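Orkau Teleoperation Project: Interim Report to the Indetti Program Office
Reporting period ending 9th May

1. Purpose of the work

The grant supports the recording of demonstrations in which a trained operator guides a robot arm by remote control through the assembly of a desktop computer. The recordings will be used to train a control model, which Prasertsri will evaluate under the separate agreement already on file.

2. Progress in the period

Recording of the assembly task began on schedule. Operators have completed over 600 demonstrations toward the agreed total of 2000. Each operator receives 14 hours of supervised practice before any recordings are accepted. Small parts are presented in a molded fixture beside the open computer, so that every demonstration starts from a known layout.
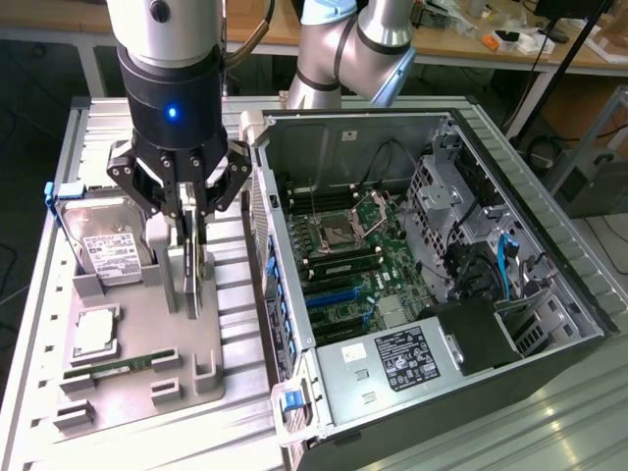
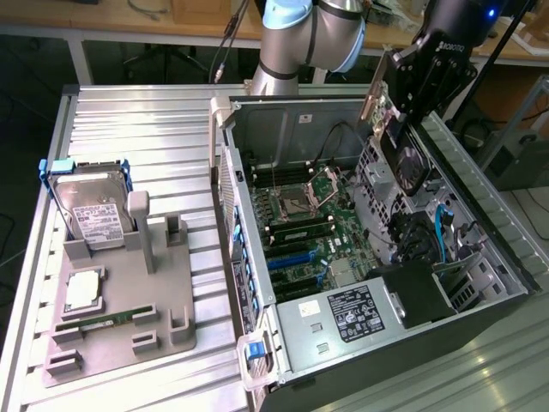 Assembly station with parts fixture and open computer. First picture: gripper holding a thin plate-like part over the fixture. Second picture: gripper holding an expansion card over the case.

The expansion card remains the most demanding part for new operators. The bracket and the card edge must be lined up together, and small errors in wrist angle are difficult to judge on the operator's screen. We have extended the practice time given to this step and now allow a slower arm speed during the final approach.

3. Changes to the plan

Review of recordings has taken longer than estimated. A batch of 40 demonstrations was returned to the Jirnitz team for new step labels, as the start of the insertion step had been marked inconsistently. The labeling guide has been revised, and the corrected batch has been accepted. No change to the budget is requested.

4. Work planned for June

Recording will continue with the present fixture. A second layout, with the part positions changed, will be introduced once the operators have been briefed. The first full set of labeled demonstrations will be delivered to Prasertsri by the end of the month, together with the revised labeling guide and a record of all rejected attempts.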